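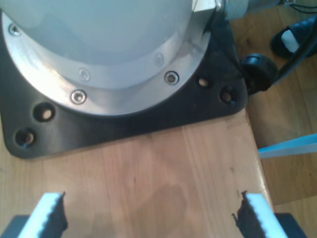

Dima Rizk thinks we should stop blaming the network for this one. Her words over the phone were "check what the base is sitting on before you touch a single cable," and I grumbled, and then I went and checked, so there you go.

October 3, 2026. Arm stop number 2 on the Drastden job. Same as before: it goes in toward the rack, gets close to the rail, and quits with a position error. Joints locked, controller sulking, log full of timeouts. The log stamps it as event 1699 both times, which the manual (the Gurkness one, all 60 pages of it) explains as "motion deviation or communication loss." Thanks, that narrows it down!

My money was on comms. The timeouts show up in the log right next to the stop and I'd already made up my mind. But Dima had me sort the lines by controller time instead of by when they got written, and the deviation comes first. 36 milliseconds first. The timeouts are just the controller dropping its connections once it has faulted.

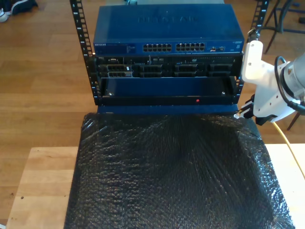
So now I'm looking at it as a mechanical thing, which I like less, as it means getting down on my knees with a torque wrench. If the base shifts even a hair under load, that gets a lot bigger by the time you're out at the fingertips, and near a rack rail there's no room for it. I have not proved any of this yet.

Safety note for whoever picks this up: Tarek Sayegh reached in to clear the arm after the first stop with the drives still live. He's fine, we talked. Press the e-stop, wait for the brakes, THEN reach. Same rule we had at Grosville.

Still to do: torque check on the base, dial indicator on the plate during a slow approach, rerun at half speed. Kong test program is off limits until the first two are done. Tarek has the dial indicator, I think, or it's in the bottom drawer with the taps.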